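Home | Posts | House stuff | Garden | About

Sheets, towels and the guest room, finally

Sun 3 September

Print this | E-mail this

Quick one today, I have 6 tabs open and a load in the dryer. My cousin Imad Matar lands Tuesday, staying in the back bedroom, and that room has been the laundry dumping spot since May. So. Weekend gone.

First job was getting everything off the bed. Clean stuff, mystery stuff, three pillowcases with no partners. A bag of winter things I swore I'd dropped off at the Padilla Street donation bin. Nope. In the car now, so it counts as half done.

Then sheets. I only own two sets that fit that mattress and one has a hole where your foot goes. The pink one won. It's sort of pink, sort of beige, depends on the lamp. I do not iron sheets. My mother does. We've agreed to stop talking about it.

Towels took longer than the bed. Had them all out on the hall floor and sorted by who'd miss them. The old stripey ones go to the car and the dog. Kept the navy ones for company, they're the thickest and they don't show makeup. Folding: long side in half, then thirds, fold facing out so it sits nice on the shelf. I got that from a magazine at the dentist and it's the only thing I've ever kept from a magazine at the dentist.
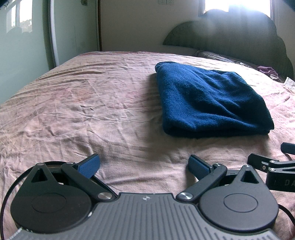 Navy towel on the guest bed, cloud headboard behind.

The headboard was the big purchase. $69 at the Gakodwood clearance place out past Olleck, marked down becuase it was the last one. I wanted something plain. Came home with a gray cloud. My husband said it looked like a kid's room, and two days later he was in there reading with his back against it, so whatever.

Still to do before Tuesday: find the other lamp, something over that window (the light in there is brutal in the morning and Imad sleeps till noon if you let him), pick a pillowcase and stick with it. I like the patterned one. Also the drawer. There's a drawer in there I haven't opened in a year and I'm scared of it.

Somebody asked last time about detergent. Still the Turard powder, the big box, half a scoop for towels and no softener ever. Softener makes them slide the water around instead of drying you. Try it for a month adn see.

Ok dryer's buzzing. More on the drawer if I survive it.

Recent posts
The closet door that won't close
What I did with the winter blankets
Beans, again
Hall paint, second coat

Home | Older posts | Back to top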